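Bottle caps, again

So I've been sorting empties since some time after lunch on Thursday, and I have opinions. If you've been reading this blog since the Nerkard apartment you know I save clear plastic bottles. I cut them down for seed starters, I make drip waterers out of them, and the caps go in a jar by themselves because the craft swap in Takolport takes caps by the pound. My jar is at some 1,000 now and I can't lift it with one hand anymore.

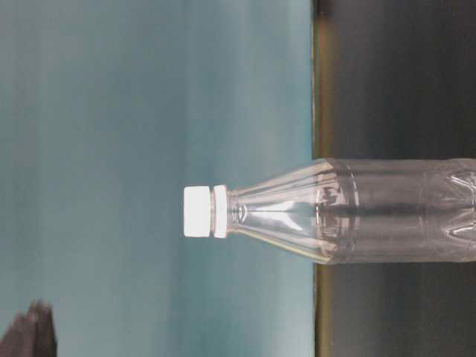
What I've been chewing on is shape. The best bottles for waterers have a long smooth shoulder, the kind that tapers slowly from the neck before it gets to the straight part. Push one of those neck-down into a pot and it just goes in! The stubby round ones tip over the second you look away. I lost 13 seedlings to a tipped bottle last spring and I'm still a little mad about it – they were the good tomatoes, too.
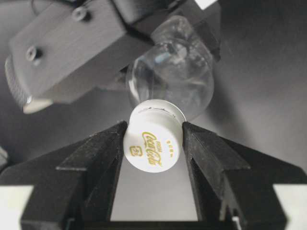

Then there's the printing. I love a cap with something on it. Plain white ones are fine and they're most of what I have, but a white cap with that gold Coca-Cola script goes straight to the top of the pile. I keep meaning to glue the nice ones around a mirror for the hallway (45 should do it, I measured) and I keep not doing it.

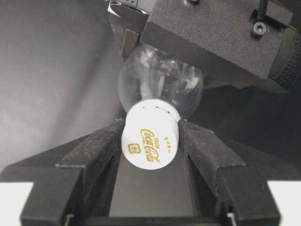

Anyway, opening them. My wrists are terrible, so I twist the bottle and hold the cap still, which feels backward for maybe a day and then you never go back. Neck rings I leave on unless I'm cutting. The ladies at the Beyene Street garden snip theirs off with nail scissors, which seems like a lot of work to me, but their waterers do look neater than mine.

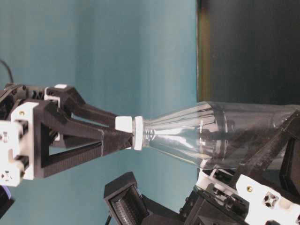

White cap, white neck ring, ribbed shoulder.

Next up is the Wistedthorpe plant sale, and I promised them waterers. I still need to poke holes in most of the caps, and the good awl is missing again.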